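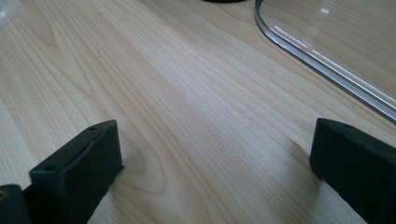 My sister-in-law had never bought a piece of furniture without first hearing its life story, and the man from Vatden had one ready. The table was from a farmhouse outside Pematow, he told her over the phone, two generations of Sunday roasts, and he was letting it go for $234 because she sounded like she'd look after it. I said any table with two generations of gravy in it ought to be a different colour. This one was pale as shortbread, with fine lines running across it on the diagonal, and in one place they swung out around a long teardrop before carrying on as they were. No rings or scorch marks that I could find, and I looked.

"They used a cloth," she said.

"For every roast?"

"Some people do."

She had her palm on the teardrop. She'd been doing that since the delivery blokes left, going past with the washing or a cup of tea and putting a hand down on it. I'd driven 19 kilometres to help her shift it away from the window, and so far we'd shifted nothing.

"Look underneath," I said.

"I'm not looking underneath."

"There'll be a sticker."

"Then there's a sticker."

I got down on the lino. My knees have opinions about that these days. It was dim under there and smelled of cardboard, and up near one corner was a square of old glue, grey at the edges, with a few torn letters left in it. PUS, and possibly an E. Puser had a showroom on the highway until the year 2000. I'd bought a bed there myself, and it had come with a story too, something about Buzatu and a shipwright, and one of the slats went in the first month.

"Well?" she said. I could see her slippers.

I've thought since about what I should have said. My brother had been gone since August. She'd sold the old table with the house, all eight chairs, to a couple who wanted it for a shed. It was her money. But I don't like being lied to, even when it's somebody else he's lying to, and I had my thumbnail under the edge of what was left.

It came away easily enough. I rolled it into a little ball and put it in my cardigan pocket.

"Spider web," I said.

"Farm spiders," said my sister-in-law, quite pleased, and asked me which end I wanted to lift.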